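Small gears on a black mat: a talk with Styliani Makris
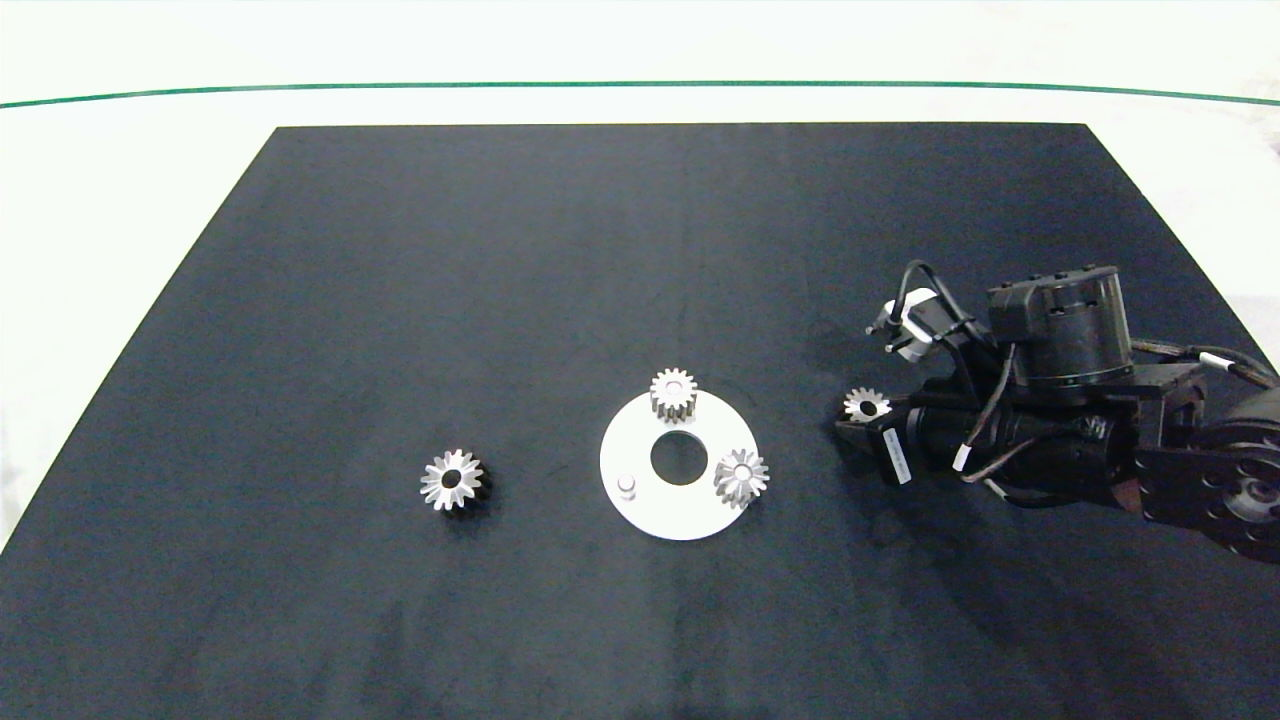
Photo: Mundano workshop, Urnberg

Styliani Makris teaches gear assembly in Urnberg since nine years. When I visited her on a Friday, she asked me first to wash my hands. "Skin leaves more on the metal than people think," she said.

Her beginners work with bevel gears and a spur gear, on a white round plate with a big hole in the middle. The plate has a short pin, and for her the pin is where the lesson begins. "A student looks at the teeth, because the teeth are shining. I say to him, look first at the pin. If the gear does not sit well on its pin, the teeth cannot help you."

I asked why the mat is black. She told me that in her first workshop, at Doherty, they used a bare white table, and silver parts were difficult to find on it in the evening. "On black I see every tooth. I see also the dust, so I clean more often. This is good for me."

Bevel gears are for her the more interesting ones. Their teeth stand at an angle, so two shafts can meet in a corner. "With a spur gear you can be a little lazy," she said. "With bevel gears you must move one, turn it by hand, feel it, and move it again."

Her colleague Sipho Hlongwane came to the trade from clock repair and has now 27 students in two groups. He does not like when they push. "If it needs force, take it off and look," he told me. He keeps a tin with damaged gears from past courses and passes it round in the first hour.

The next course starts in November. Makris wants to add a lesson on grease, which she thinks is taught too quickly.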